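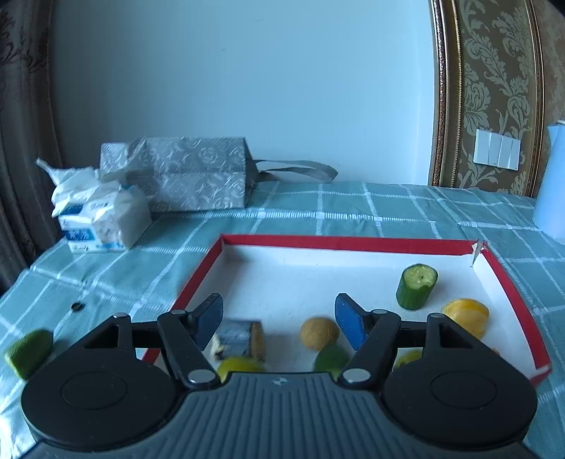
Blue finger pads, open over the food tray.

Restano Hand-Held Teaching Gripper

If you've ever wished you could just show a robot how to pick up its groceries, you'll feel right at home with Restano. Hold it by the ribbed body, bring the two fingers together on whatever you like (fruit, cucumber, a bit of cake!) and do the job the way you'd want it done. Thitima Yensuk, our trainer, likes to start folks off with 200 pickups at the kitchen table, and she's happy to help by phone on Monday mornings.

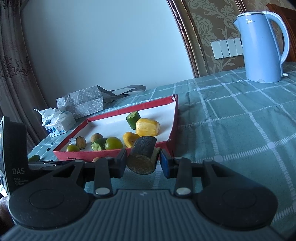
What comes with it

Gripper, spare finger pads and a printed starter guide.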